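Test Engineer, Gripper Evaluation (full time)
Grestidmont, Manipulation Group
Reference 407

The Manipulation Group compares end effectors and arm controllers for household tasks. Tests are run first in simulation and then repeated on hardware. We are filling one position in the simulation half of this work, starting in February. The contract runs for two years.

The current series compares the Stikach articulated hand with the Vudora parallel gripper. Both are mounted on the same arm and driven by the same controller. The task set covers doors, knobs, drawers and loose objects on a work surface. Each task is run 800 times per gripper, with randomized start poses and surface friction. Appliance doors currently take up most of the group's time, as contact with a narrow handle is sensitive to finger geometry and to small errors in wrist pose.
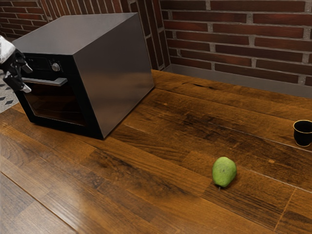 Oven door task, simulated kitchen: articulated hand near the door handle.

Duties

Set up and maintain simulated kitchen scenes, including collision meshes and joint limits for appliances.
Tune contact parameters against force logs from the hardware bench.
Run comparison batches and sort failures by cause (missed handle, slip, wrist collision, controller timeout).
Write a test report for each controller release. Reports are reviewed by Marlene Görtz before they go to the manufacturer.

Requirements

Degree in mechanical engineering, robotics or computer science, or equivalent work experience.
Good Python; C++ at reading level or better.
Practical knowledge of at least one physics simulator.
Basic statistics, including confidence intervals for success rates.
Experience with force-torque sensors is useful but not required. Training on the Kohlhase arm controller is provided.

Conditions

Weekly hours are 40, with a core period from 10 a.m. to 3 p.m. Up to two days a week may be worked from home. Long batches are started remotely, and there is no Sunday duty.

Applications

Send a resume and one sample of technical writing, no longer than 8 pages, to Jana Reinholz, quoting the reference above. Technical questions go to Berhanu Lemma. Interviews include a one-hour exercise with logged gripper data. Travel costs are refunded on presentation of receipts.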